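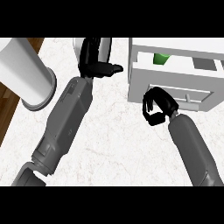
Will the Surnow cargo carrier fit the hitch I already have?
If your vehicle has a two-inch receiver, the Surnow slides straight in and you won't need an adapter or any drilling. For smaller receivers, such as the ones you find on a lot of compact cars, please look at the Surnow Lite instead. It uses a narrower shank and carries less.

Surnow Hitch Cargo Carrier, 60" Wide, Folding

We've been selling things that hang off the back of cars and trucks for a good long while now, and the Surnow is the carrier we end up talking about most with people who call us before a long trip. They usually start by telling us about the trunk. The trunk is full, the back seat is full, there's a cooler on somebody's lap, and the roof is out of the question because the garage door is too low or because lifting a heavy tote over your head at the end of a camping weekend is no fun at all. A carrier that sits at about knee height, where you can simply set things down, takes care of a good deal of that — and when you get home it folds up against the back of the vehicle or comes off altogether and hangs on the garage wall.

The Surnow is a steel platform with a raised rail all the way around and a mesh floor. The deck is 60 inches wide, which covers most of the width of a mid-size SUV without sticking out past the tires. It is rated for 300 pounds, spread evenly across the deck. Please read the section on weight further down before you load it up, as the carrier's rating is only one of the numbers you need to know.

What comes in the box

Two deck halves, already welded and powder coated in black
Center shank with folding hinge
Hitch pin and clip
Anti-rattle clamp with its own bolts
Hardware bag, including a couple of spare lock nuts
Two reflector strips, red, stick-on
Printed instructions

A locking pin is not included. We carry the Vakia keyed pin, which fits the Surnow nicely, and if you park on the street overnight it's money well spent. Straps and nets aren't included either, and you'll want something to tie down with from the very first trip.

Putting it together

Plan on an easy hour the first time, with a cup of coffee nearby and a flat bit of floor to work on. You need two wrenches or a socket and a wrench, and it goes more pleasantly with a second pair of hands when the time comes to join the halves. Lay both halves upside down on a blanket or on the flattened carton so the coating doesn't get scratched. Start all the bolts by hand and leave them loose until every one of them is in, then square the deck up and tighten from the center outward. The instruction sheet gives the torque for each size of bolt. After your first drive, go around and check them again. New bolted joints settle a little and it takes two minutes.

The shank slides into the receiver and the pin goes through from either side. The anti-rattle clamp goes on last. It's the part people are most tempted to leave in the box, and I do wish they wouldn't! Without it, an empty carrier on a rough road makes a racket you'll hear over the radio, and the movement slowly wears the inside of the receiver tube.

Folding

With the deck empty, pull the hinge pin, lift the outer edge up until the deck stands upright, and put the pin back through the upper hole. Always put the pin back before you let go. Folded up, the carrier adds only a little to the length of your vehicle, so it's fine for parking lots and for most garages. You will not be able to open a swing-out rear door or most liftgates while it's folded. With the deck down and nothing tall on it, most liftgates will clear, but they vary quite a bit, and if you're unsure, send us the year and model and we'll do our best to find out. Akinyi Gachanja on our fitment desk keeps a list that she adds to whenever a customer writes in, and there are now over 100 vehicles on it.

A word about weight

Every part of the setup has a limit, and the lowest one wins. Your hitch has a tongue weight rating, usually on a sticker on the hitch itself. Your vehicle has one too, in the owner's manual, and it may be lower than the one on the hitch. The weight of the carrier counts toward both. So add up the carrier and your gear, and keep the total under whichever of those ratings is smaller, and keep the gear itself under 300 pounds.

Put the heaviest things in the middle and as close to the vehicle as they'll go. A full cooler belongs up against the bumper side, and sleeping bags and folding chairs can go on the outside. Think of it as carrying a heavy box: you hold it against your chest and not out at arm's length. If the back of your vehicle sags noticeably once you're loaded, take something off and put it inside.

The Surnow is not made for use on a travel trailer or fifth wheel. The back end of a trailer bounces a great deal more than the back end of a car and the hinge wasn't designed for that kind of punishment. It is also not meant for people or animals to ride on, or for motorcycles.

Lights, plates and exhaust

Depending on how your vehicle is built, a loaded carrier can hide the license plate or part of the tail lights. Rules on this differ from state to state, so have a look at yours before you set off. We sell a light kit from Khondokar that clips to the outer rail and plugs into a standard four-flat trailer connector, and a plate bracket that mounts alongside it. If you want to use your own lights, there are slots under the outer rail where a cable can be tied neatly out of the way.

Do check where your exhaust comes out. If the tailpipe points straight at the deck, hot gas will be blowing on whatever you've put there, and plastic totes and nylon bags don't like it. A simple turn-down tip from any parts store will usually sort it out.

Care

Rinse it off after winter driving, particularly around the hinge and inside the shank. Road salt gets into everything. A bit of grease on the hinge pin once a season keeps it sliding easily, and if a stone chips the coating, sand the spot lightly and touch it up with black enamel before rust gets going. If you aren't going to use the carrier for a few months, take it off the vehicle and store it somewhere dry. We know plenty of you leave it on all year, and it will put up with that, but it'll look better for longer if you don't.

Specifications

Deck width: 60 in.
Load rating: 300 lb., evenly distributed
Receiver: 2 in.
Material: steel, powder coated
Color: black
Floor: steel mesh
Folds: yes, upward, empty only
Finish warranty: one season
Frame and hinge warranty: two years, original buyer

From our customers

"Took it to the lake and back with two coolers and the tent and it never budged. Instructions could use bigger print, but the drawings are clear enough that I mostly went by those." — Erasto Mosoti

"I was worried about the ground clearance on my steep driveway. It scraped once when fully loaded, so now I back in at an angle and haven't had trouble. Very solid otherwise, and heavier than I expected when I lifted the box." — Jovita Varela

"Fine carrier. The reflector stickers came off in the car wash and they mailed me new ones." — Dennis Were

On that last one, the stickers hold much better if you wipe the rail with rubbing alcohol first and leave them alone overnight before they get wet. If yours have come off, drop us a line and we'll put another set in the mail.

Goes well with

Vakia keyed hitch pin
Atitz cargo net, stretch, with hooks
Atitz weatherproof bag, sized for the Surnow deck
Khondokar clip-on light kit
Two-inch hitch riser, for steep driveways

If you choose the riser, please note that it has its own weight rating and that the extra length puts more strain on the hitch. Stay with the lighter of the two ratings again.

Shipping and returns

The Surnow ships in one long carton and it's an awkward one to carry up stairs alone, so you may want to have somebody home to help. Orders placed before noon generally leave our warehouse the same afternoon. You have 180 days to send it back if it isn't right for you, as long as it hasn't been bent or repainted, and we'd be grateful if you kept the carton until you're sure.

For questions about fit, loading or spare parts, ask for Mutua Rotich at the parts counter. Spare hinge pins, clamps and hardware bags are kept in stock and can be ordered separately.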